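**The Laundry Report**

*July 1, 2018*

Every January somebody writes in to ask when a machine will do the wash, and every January I say five years. I have been saying it long enough that a reader in Araya, Mitiku Teshome, has begun mailing me my own columns with the number circled. Fair enough, Mitiku. Let's see where things stand.

The wash itself was solved before I was born. What remains is everything on either side of it: getting clothes off the floor, into a basket, into the drum, out of the drum, and back to a drawer in some shape you'd wear to work.
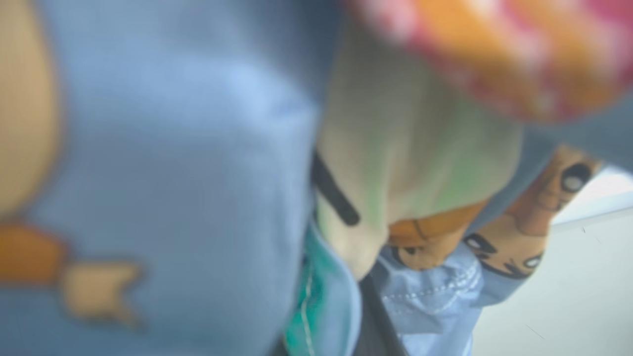
Cloth is the trouble. A wrench is the same wrench however you drop it, and a factory arm can pick one up all day. A pair of jeans has no particular shape. Grab a cuff and you may get the jeans, or the jeans plus a sock, or one leg and a long wait while the rest makes up its mind. Small children have this figured out by four and lose interest by nine.

My inbox has opinions on this too. Of the 392 replies to the spring survey, 53 wanted a robot to load the washer. Nearly all the others wanted folding, and one wanted a robot to talk to his brother-in-law. 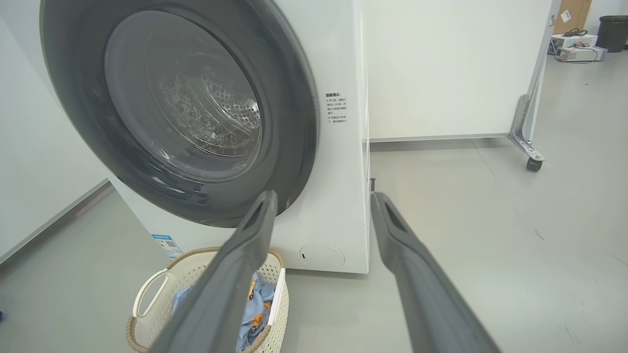
### So, can they do it yet?

Some of it, slowly, with a person standing by. Givgate will tell you its Dristum arm is "home ready." I asked whose home and was sent a brochure. The people at Zumero are more modest and say that loading is coming along, unloading is harder, and folding should please be discussed at another time.

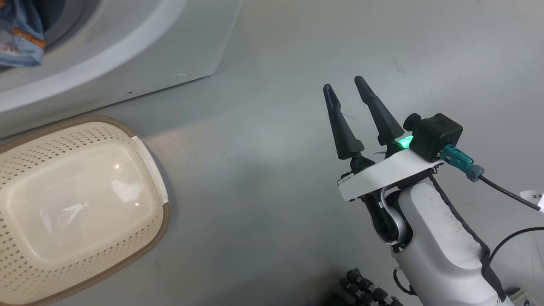

I'd settle for half the job. Give me a machine that moves the pile from basket to drum and I'll handle the soap. Even that asks a lot of two fingers. A basket can be down to its bare plastic bottom while the denim is bunched up inside the door, partly hanging toward the rim, and somebody still has to decide whether that counts as loaded. I would poke it in with my elbow. An elbow is a sophisticated piece of equipment and comes free with the shoulder.

Then there's price. The figure I was quoted for an arm alone was $2,845, no stand, no second arm, and delivery extra. My current system costs nothing and complains only on Sundays – that's me.

So put me down for five years again. Mitiku, you may start circling.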